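Home | Topics | Ask the community | Unanswered | My posts | Log in

Suvdale Neighbours Help Board > House and home

How do I get dust off fabric flowers without wrecking them?

Posted by greltska_lane

Hello all. I've inherited a big arrangement of artificial flowers from my aunt, who had it on her landing in Suvdale for as long as I can remember. It's mostly roses, with some hydrangeas and a lot of trailing green stuff I couldn't put a name to. I'm very fond of it but it's filthy. The roses ought to be a proper red and they've gone the colour of old brick, and there's a sort of grey felt down in the middle of each one where the petals overlap.

I tried a damp cloth on one petal at the back and all it did was turn the dust into a smear. Then I panicked and left it alone. My sister says put the lot in the bath. My neighbour says never let water near them because the dye comes out. So I've got two completely opposite bits of advice and a bowl of grubby flowers on the kitchen table which we've been eating round since January.

They're cloth, I'm sure of that, you can see the weave if you get your nose right up to it. The leaves might be plastic. The stems have wire in them and at least 3 have gone a bit rusty at the bottom. Some of the petals are coming loose as well, so if anyone knows what glue to use I'd be grateful. I don't want to buy anything expensive, and I'd like them looking decent before my aunt's friends come over for tea.

Thank you in advance!

Posted by comlow_potter

Hairdryer, cool setting, do it outside. Job done in ten minutes. If they're still dirty after that, chuck them, they're not dear to replace.

Posted by twopenny_moss

I think chucking them is a bit harsh when they were your aunt's! I've done a fair few of these (I used to help dress the windows at a shop in Comlow, and later on I did the displays for our hall) so here's how I go about it. It's slow but it isn't difficult.

First of all, take the arrangement apart. I know you won't want to, but you can't clean the middle of it otherwise. Take a photo on your phone before you start, one from each side, so you can put it all back the way she had it. Pull the stems out gently from low down, and if they're stuck in that dry green foam, twist as you pull. Lay everything out on a plain pale surface, a table with an old white sheet over it will do nicely, and sort it into cloth and plastic.
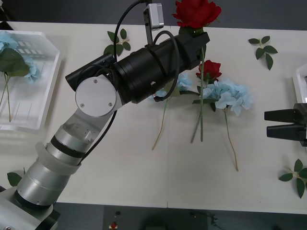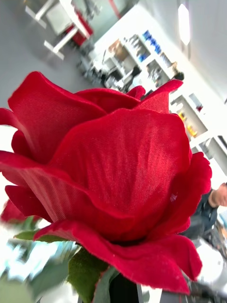
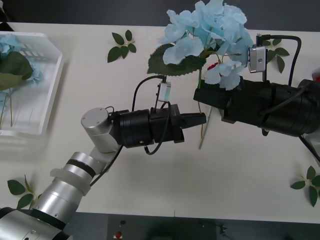 Once they're sorted, do the dry cleaning before you even think about water. That smear you got is what always happens when you wet loose dust. Get a soft make-up brush or a clean paintbrush, the cheap sort, and work from the middle of the flower outwards. Hold it upside down while you do it so the muck falls out instead of going further in. For the roses I use a child's paintbrush in the centre and a bigger one for the outside petals. The cool hairdryer is all right as comlow_potter says, but brush first, and hold the petals from behind or the loose ones will be off across the garden.

Hydrangeas are a pain, I won't pretend otherwise. All those little florets! What I do is put the whole head in a paper bag with 4 tablespoons of table salt, hold the top shut round the stem and give it a good shake for a couple of minutes. The salt rubs the dust off. Tip it out upside down over the sink, tap the stem, and then go over it with the brush, as salt does like to hide. You'll be amazed at the colour of what comes out. You can do the roses like this too if they're not too floppy.

Now water. Your sister and your neighbour are both a bit right. Some of the newer ones will take a quick dip without minding, and some of the older ones will turn your washing-up bowl pink. Reds are the worst for it. So test first: wet a cotton bud, press it on the underside of a petal, count to thirty and look at the bud. If there's colour on it, stop there and stick with the dry methods. If it's clean you can swish the head in cool water with one drop of washing-up liquid, rinse it, shake it and hang it upside down to dry. Don't squeeze it. And don't put it on a radiator, I did that with a bunch of poppies once and the glue let go and I had a tray of petals.

Plastic leaves can just go in the sink with warm soapy water, as long as you keep the wire ends out of it.

For the loose petals, I like a clear fabric glue, put on with a cocktail stick. A tiny dab, pinch it with a clothes peg and leave it overnight. A hot glue gun is quicker but it leaves those cobwebby strings, and on a red rose they really do show up.

The rusty ends, snip them off if you've the length to spare. If not, rub them with a bit of sandpaper and wrap them in florist's tape, the green stretchy stuff. Market stalls often have it.

If the red has faded from the sun there's not a lot you can do. I've turned flowers round so the faded side faces the wall, and it's perfectly good enough for tea.

Posted by greltska_lane

Oh this is brilliant, thank you! Did the cotton bud test just now and it came up bright pink, so my neighbour wins and I'll be telling my sister. Off to find some salt. I've done 3 roses with the brush already and the difference is lovely, though I've had to hoover the kitchen floor.

Posted by twopenny_moss

So pleased. Do the hoovering last next time, there's the hydrangeas still to come!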